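Stistport Makers' Help > Robots and automation > Grippers

Hand-held gripper keeps dropping cloth, and tracking jumps about
Posted April 24, 2021 by mopsandmotors

Hi all, I look after a pair of Flidance hand-held grippers, the sort you squeeze by hand while they record, and the recordings go off to teach the proper arm. We do mostly cleaning jobs, so wiping chairs and tables with a cloth. The left one is fine. The right one has started letting go of the cloth halfway through a wipe, and when I play things back the finger position jumps about as if the jaws were snapping open and shut. They aren't! I've thrown away 20 recordings this week. I've charged it, restarted it and said rude words to it. Is it the jaws, the camera or the stickers? I'd like to avoid sending it back to Briltesbridge if I can – last time, in December, it was gone for ages.

3 replies

gantrygoose
Member, 178 posts

Sounds like a firmware thing. Update it and see.

thongdee_bench
Member, 2207 posts

I'd leave the firmware alone for now. You've got two faults there, I think, and they may have nothing to do with each other.

The jumping first. Look at the marker on each finger in good light. Ours had one corner lifting, hardly enough to get a fingernail under, and it was plenty to upset the tracking. Peel it off, wipe the plastic with a drop of alcohol, let it dry properly and put a fresh one on dead flat. Matt print only. Glossy ones catch the ceiling lights and vanish at certain angles, which drove me round the bend for a week. Then wipe the lens, and record yourself slowly opening and closing the jaws a few times with nothing in them. If the trace is smooth, that one's sorted.

Now the dropping. Microfibre sheds, and the fluff works its way into the finger joints. Take the fingers off (two screws on our version, yours may differ), pick the fluff out with tweezers and give the joint a brush. No oil! I oiled mine once and it held on to every bit of fluff in the building. Clean the gripping faces too, and if they've gone shiny swap the pads. We changed ours after 127 recordings and I wish I'd done it sooner.

After that I try it on an office chair, one wipe with each hand. Pinch the cloth well down in the jaws with a good bunch of it gathered up. If you only catch an edge it'll slide out whatever state the pads are in.

Purple cloth on the mesh chairs:

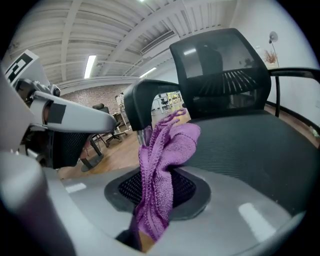
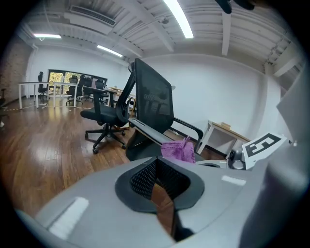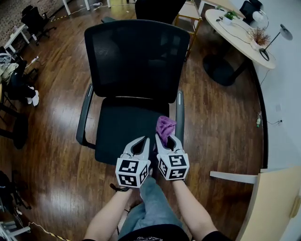

cablesandcrumpets

Agree with nearly all of that, especially the oil. One thing I'd add is to check the cloth doesn't flop up over the marker when you bunch it. Mine did exactly that – the fold covered half the square every time I turned my wrist, and I'd already stuck on two new markers before I spotted it in the playback! A smaller cloth cured it.

Also, swap the grippers over and do the same wipe with the other hand. If the trouble stays on the right-hand side, it's the way you're holding it and you can leave the screws alone. If it follows the gripper, do the fluff and the pads. And put a dab of paint on the screw heads when you refit the fingers, so you can tell at a glance if one has started to work loose. I check mine on Mondays with the first cup of tea.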